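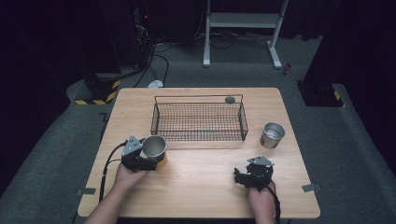 Cups and basket task on the Plundgate table, both hand grippers on their cables.

4. Setting up the hand grippers and the table

I'm going to assume you've been through section 3 and the Plundgate software is installed and opens without complaining. If it doesn't, go back and sort that out first, please – I've watched people do this whole section with beautiful care and then find they had no license file.

Give yourself 45 minutes the first time. After a week or two you'll be doing it in a lot less, and you'll start skipping the cable check, and then you'll be back here reading the note on cables. (I know because I've done it. Twice in October alone.)

4.1 Before you plug anything in

1. Set the table on the carpet with clear floor on every side. You want to be able to walk all the way round it without stepping over anything.

2. Press the tape tabs down at the side edges. We use them to find the same table position again after cleaning, so if one has curled up, replace it in the same spot before you peel off the old one.

3. Push the loose cables on the floor back toward the stand. Renato Tan likes them taped, I like them free so I can swap one in a hurry. Either is fine as long as your feet are nowhere near them.

4. Wipe the tabletop with a dry cloth. No spray! The polish somebody tried last year left a shine that confused the tracking for days.

4.2 Connecting the grippers

1. Lay both grippers on the table with the jaws pointing away from you. They're a left and a right, and they mirror each other, so if the pair looks like two of the same hand you've picked up one from the spares box.

2. Run each cable off the back of its gripper and down over your edge of the table. The left one can lie across the corner of the wood. The right one should just hang.

3. Plug in the left, wait for the tone, then plug in the right. If you do it the other way round the software will swap them, and you won't notice until you squeeze one and the wrong trace moves on the screen.

4. Check the gray triangular bracket on top of each one. Hold the body, put a thumb on the bracket, and push gently sideways. Any wobble at all, tighten it (2 mm hex key, the one with red tape on it).

CAUTION: Keep fingertips out of the jaws while you're checking the bracket. There's no motor pushing back at you, but the linkage pinches and it does hurt.

Note on cables: leave enough slack to reach the far side of the table with your arm straight out. If you feel a tug before you get there, the cable has caught on the table edge. Don't pull through it. The connectors are Nerkance ones and they don't forgive a hard yank.

4.3 Zeroing the jaws

1. Open the Jaw page and choose Left.

2. Let the jaws open fully and press Set Open.

3. Squeeze until they're shut, hold, and press Set Closed. Wait for the number to stop flickering before you let go.

4. Do the same for Right.

5. Now squeeze each one slowly from open to closed and watch the trace. It should be a smooth ramp. A step in the middle nearly always means grit in the slide, and section 7 covers cleaning that out.

Redo the zeroing every 300 grasps. The counter in the corner of the page turns orange when you get there, and it'll let you carry on, but your closed position will have drifted by then and the data gets mushy.

4.4 Laying out the cup task

1. Put the black wire basket toward the far half of the table, in the middle, with the end rails to the left and right.

2. Stand one metal cup upright to the right of the basket.

3. Pick up the matching cup with the left gripper and close around the outside. Light squeeze only. You'll feel the jaws settle on the curve.

4. Turn the cup on its side so the mouth points right, and hold it there for a slow breath while you watch the left trace. It ought to go flat. If it creeps, the cup is slipping and you need a slightly firmer grip, or new pads.

5. Keep the right gripper low over the wood with nothing in it, jaws angled in to the left. Check that the right trace still reads open.

6. Put the cup down and do a practice run of 30 seconds before you record anything real.

Tip from Eilidh Laing, who has done far more of these than I have: rest your forearms between runs. Tired hands start rolling the gripper inward and you don't feel it happening.

If the trace drops out halfway through a run, stop and go back to 4.2, step 2.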